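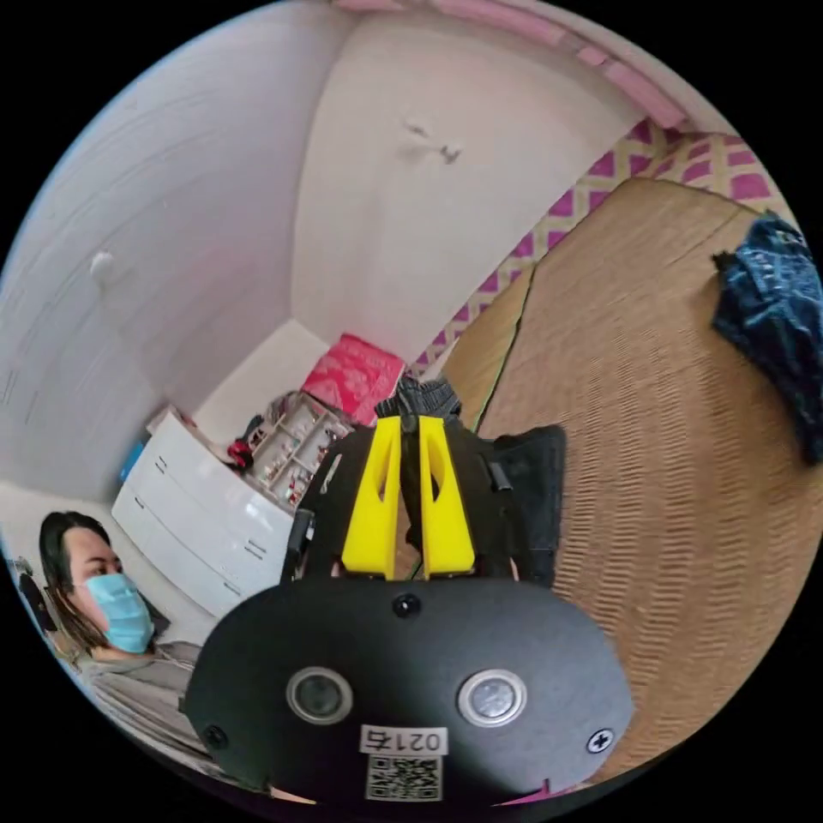
# The Long Way Round to a Folded Jumper

*How the software group at Nondutura learned to plan for things that will not keep their shape*

A gripper that closes on a wooden block can be certain of a good deal. The block has six faces, it will have six faces when it is lifted, and the planner may treat it as an extension of the fingers until it is put down. Knitwear offers no such comfort. With a ribbed piece of fabric held at the fingertips, the software knows the position of the part it is gripping and very little else, as the remainder is free to stretch, turn or fall over an edge.

This is the problem that has occupied Nondutura's manipulation software group since last winter. The group is small. Imelda Baluyot leads it, with responsibility for planning; Mostafa Lahlou looks after perception, and Brahim Tazi maintains the tools that turn recordings from hand-held grippers into material from which a controller can be trained. Their common platform is called Ganditz, and its first release was put into service in December.

## Seeing through a round window

The recordings reach Ganditz as wide-angle video taken at the gripper itself. The lens takes in a great deal of a room at once, which is useful, and bends it, which is less so. A straight wall becomes a curve. The weave of a floor mat, regular in life, tightens and leans as it approaches the rim of the picture.

For some years the accepted practice was to flatten every picture before any other work was done. Mr Lahlou's first proposal on joining was to stop. Flattening stretches the outer part of the picture until it is of little use, and it is often in the outer part that a garment waiting to be picked up first comes into view. Ganditz now leaves the picture round. The lens model is applied only to the points that the software wishes to measure, and the black corners are masked once, when a recording is first read.

"We were paying to make the picture look correct to ourselves," Mr Lahlou explains. "The controller has no opinion on whether a wall is straight."

The fingers receive separate treatment. They are bright yellow and occupy nearly the same part of every picture, so the software finds them by colour and shape and uses the distance between the tips to work out how far the gripper has closed. When a thick knit lies between them, the tips stop short of meeting. The remaining gap is recorded as a measurement in its own right, and the planner later reads it as a sign that something is held.

Household rooms have proved a severe test of the method. Patterned walls attract the tracking software, which likes strong corners and repeated shapes, and a lattice of diamonds supplies them in quantity. Each diamond resembles its neighbour, however, and early versions of Ganditz would sometimes conclude that the gripper had jumped sideways by exactly one of them. The present version checks each match against the motion sensor and discards any that would require such a leap.

## Planning with less certainty

Ms Baluyot's part of the work begins where the measurements end. Earlier planners at Nondutura produced a complete path from the first grasp to the last release and followed it faithfully. With cloth, the path was out of date within moments of the lift.

The planner in Ganditz commits itself to short stretches of movement. It looks 12 steps ahead, carries out 2 of them, and plans again from whatever the camera then shows. Between plans, a simpler controller keeps the motion smooth and holds the closing force within limits set for the fabric.

There was resistance to the change. Hugo Olmedo, who reviews all control software for the company, objected that frequent replanning made the arm's behaviour difficult to predict and therefore difficult to approve. His objection was upheld, and the group was asked to provide a record of every plan considered, including those that were rejected. The resulting tool, named Samir, allows a reviewer to stop a run at any point and inspect the alternatives that were available to the planner. Mr Olmedo is now its most frequent user.

## The unglamorous part

Much of the credit within the group is given to Mr Tazi's file checks. A recording in which the video and the motion sensor disagree by a fraction of a second will look perfectly sound on a screen and will quietly teach a controller to close too late. Ganditz compares the two streams on arrival and sets aside any recording in which they drift apart. The first batch submitted to it held 1000 recordings, and a fault in the clock settings was discovered on the Tuesday after it arrived.

Labels are checked in the same way. Each gripper carries its own number and a square code, and the tool will refuse a session if the calibration file belongs to a different unit. Mr Tazi introduced the rule after losing the better part of a week to a pair of files whose names had been exchanged.

Plomgate, which is preparing a laundry-sorting station, will be the first outside organisation to receive the software. Taha Ait Ali, its head of integration, has asked for sleeves to be dealt with before anything else. The planner at present treats a sleeve as part of the general mass of the garment, and it can be left hanging over the edge of the table when the fold is judged complete. Ms Baluyot's group has 11 open items on its list for the next release, and sleeves have been moved to the top.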